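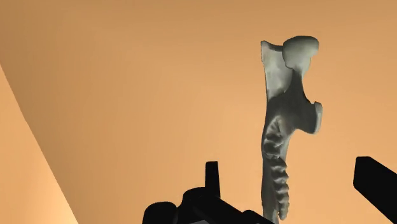 턱뼈 모델 파지 시뮬레이션, 중간 정리

2024년 11월 15일

동아리 과제로 하악골 절반 모양의 모델을 그리퍼로 집는 시뮬레이션을 돌리고 있다. 팀 이름은 Varkedis, 인원은 2명. Nesthorpe 교류전 규정상 물체 형상은 주최 측 메시를 그대로 써야 하고, 수정할 수 있는 것은 충돌 형상과 제어기뿐이다.

충돌 형상

처음에는 전체를 볼록 껍질 하나로 감쌌다. 관절돌기 쪽 둥근 머리와 그 옆의 얇은 판 사이가 오목한데, 볼록 껍질은 이 부분을 메워 버린다. 손가락이 빈 공간에서 접촉 판정을 받고 멈췄다. 볼록 분해로 바꾸고 조각 수 상한을 15로 두니 해당 증상은 사라졌다. 상한 8에서는 치열 쪽 굴곡이 뭉개져 접촉 법선이 튀었다.

접근 자세

렌더에서 모델은 거의 세로로 놓여 있고 아래로 갈수록 가늘다. 무게중심은 위쪽에 있어서 가는 쪽을 잡으면 들어 올릴 때 회전한다. 지금은 머리 바로 아래 목 부분을 1순위 후보로 둔다. 목은 아래로 좁아지는 형상이라 평행 파지 시 접촉면이 작다. 마찰계수를 낮추면 바로 미끄러진다. 2순위는 중앙부인데 오른쪽으로 튀어나온 돌출부와 손가락의 간섭을 먼저 검사해야 한다.

렌더링

배경은 무늬 없는 황갈색 평면 그대로. 그리퍼는 거의 검은 실루엣으로 나와서 색상 임계값만으로도 마스크가 분리된다. 모델의 어두운 중앙부가 그리퍼 마스크에 섞이는 문제는 남아 있다. 조명을 하나 추가해 볼 예정.

로그

Ingvar Bach 선배가 5월에 만든 Prusel 스크립트를 재사용했다. 시드 7개로 같은 자세를 반복하고 접촉력과 물체 자세를 CSV로 저장한다. 쿼터니언 순서가 우리 쪽과 달라서(wxyz / xyzw) 변환 함수를 따로 넣었다. 이걸 찾는 데 저녁 하나를 썼다.

남은 작업: 목 부분 후보의 접근각 탐색, 중앙부 간섭 검사, 마스크 재생성. 설정 파일은 동아리 저장소의 langlois 브랜치에 올려 두었다.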